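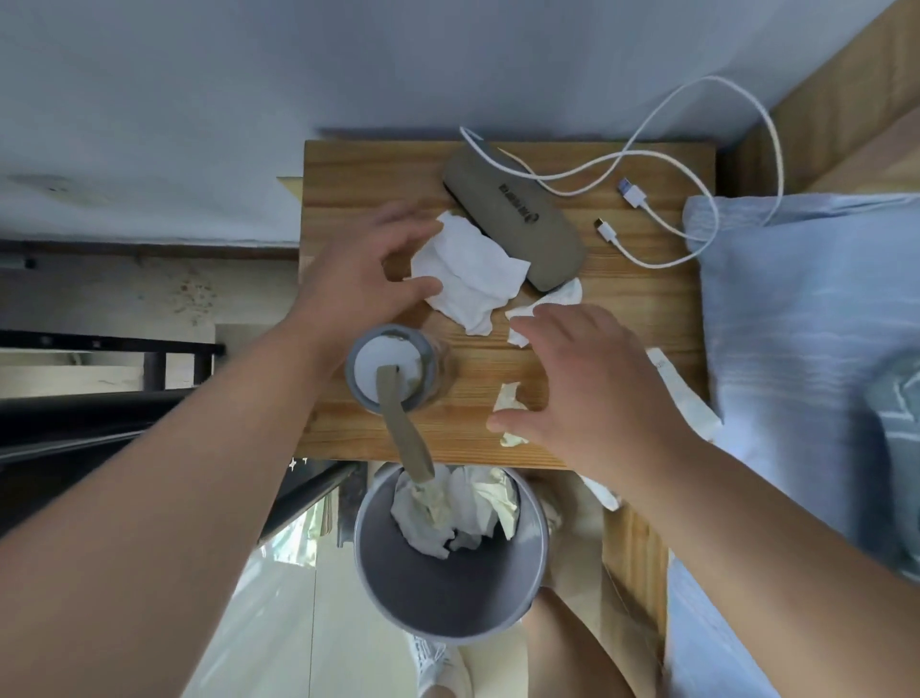
Why does the arm stop dead halfway through clearing a bedside table? In our case the gripper had snagged a phone cable along with a tissue, the pull went over the limit and the Frade locked itself with its fingers shut.

Ticket 683, opened 4 June 2020
Product: Frade tidy arm, Drunley base
Status: open, waiting on Ultau support

Hello again! Me with the little bedside table. I'll put everything in one place this time, as my last ticket got a bit scattered (sorry).

The job is tissues into the bin, everything else left alone. By everything else I mean the glasses case, the cup and the long white charging cable, which loops all over the place and is clearly the troublemaker. I can do the whole lot by hand without thinking. The arm did it nicely from November until the last update, and now it treats any bit of cable near a crumpled tissue as more tissue.

What I've tried so far:

Turned it off and on. Same.

Dropped the arm speed from 700 to 300 in the Fivstead app. It still grabbed the cable, just more slowly, and I had time to hit the stop button before it pulled anything off the table.

Put the speed up to 500 and ran it with the cable taken away altogether. Perfect run, every tissue in the bin! So I don't think it's the motor.

Put the cable back. Locked up again, red light, fingers clamped. I had to hold the release for ages before it let go, and I really didn't like having my hand that close.

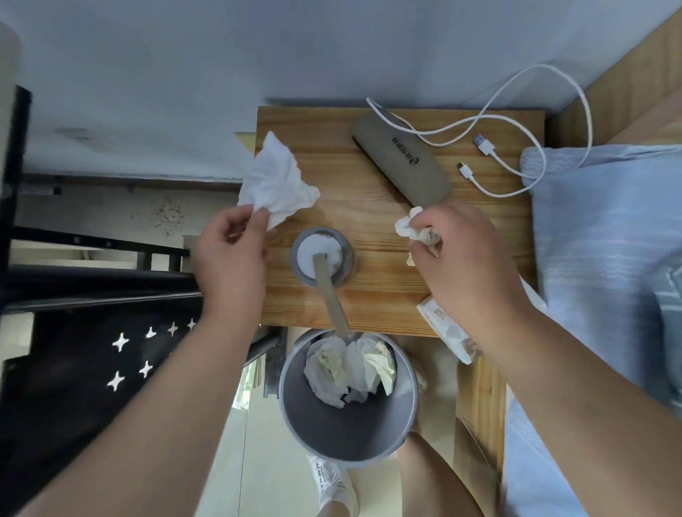 Is it safe to leave the arm running while someone is in bed? Keep it switched off until the cable fault is fixed, and press the stop button before you reach in to free anything.

Reply from Ultau support: thanks for the log, please roll back to the previous update and send us the fault record from the app.

Me again. Rolled back, and it went round the cable twice out of two goes, so fingers crossed. The release is still stiff though, so please don't close this yet. Fault record is attached. Do you want the gripper posted back, or can I get at the spring myself?

Related tickets
Frade gripper won't open after emergency stop
Tissue left hanging on rim of bin
Fivstead app forgets speed setting
Rolling back an update on the Drunley base

Contact Ultau support | Copyright Ultau | Back to top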